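Nelli Lindqvist
Okay, a few of you asked what's changed at Perkimen now that the Cedar line is doing half the packing. Long answer coming, get a coffee!

Nelli Lindqvist
I used to open, check and close pouches by hand, all shift. 475 on a good day, and my thumbs knew about every one of them. Cedar does the closing on the plain ones now. The awkward ones still come to us.

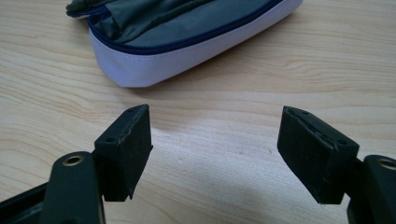
Nelli Lindqvist
So my mornings are teaching now. You pick up the grippers and do the job slowly, over and over, and Cedar learns from it. They want 2,000 runs before it goes anywhere near the floor. My shoulders have opinions about that (they weigh more than you'd think by lunch).

Nelli Lindqvist
Pay went up 50 cents an hour for the teaching shifts. Eero Rantala asked for more and I'm with Eero. If the line is going to run on how we do things, that's worth more than 50 cents. 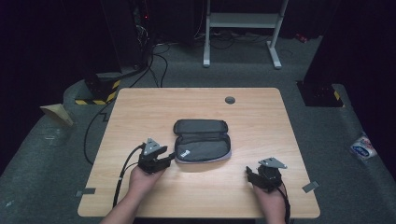 Nelli Lindqvist
Zippers are the hard part, by the way. I never thought about how I hold one until I had to do it with two black fingers on each side instead of my own. You pinch, you lose it, you pinch again. I talk to it the whole time - Eero says he can hear me from the hallway.

Nelli Lindqvist
What I miss is the bench. Six of us used to pack together and gossip till break. Two moved over to Huttunen in July, and the rest of us are on different shifts. Break at 3:05 is pretty quiet.

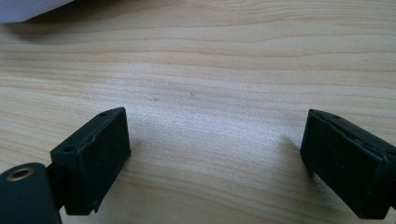
Nelli Lindqvist

Would I go back? My thumbs say no way. But I'd like us asked earlier next time, before the machines are ordered. Hisel, our other site, gets theirs next and I've already told them to bring it up now.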